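Feb 2, 2024
Chair wiping, brick room

Finally got going on the office chair, and I'm so glad we picked this one! Black mesh back, padded headrest, big wide seat, arms with plenty of curve to them. Every surface a wipe could meet, all on one piece of furniture. Pink cloth today, so it's easy to find against all that black. 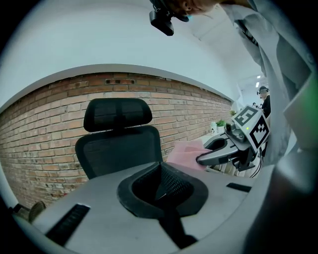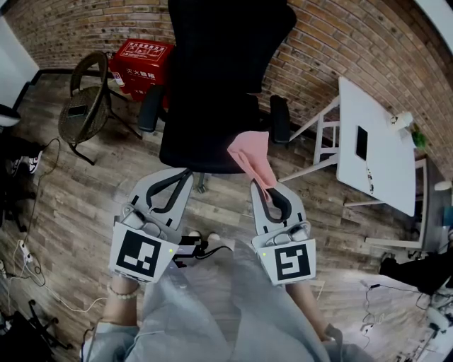
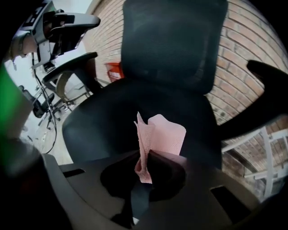
Black chair, pink cloth, by the brick wall.

Order I'd like to keep: headrest, mesh, armrests, seat last. Berenice prefers seat first and made a decent case for it (you get the front edge while the cloth is still folded neatly), so we should try both ways and compare. Mesh wants short strokes, straight down. Long ones drag and the cloth bunches up.

The Wasura sheet has this as item 116. Maya, could you add a line for armrest undersides? They're missing and I love that bit, it's the fiddly part!

Next: wicker chair, same cloth, phone off the seat first. Then the white table. Stenden notes can wait until March.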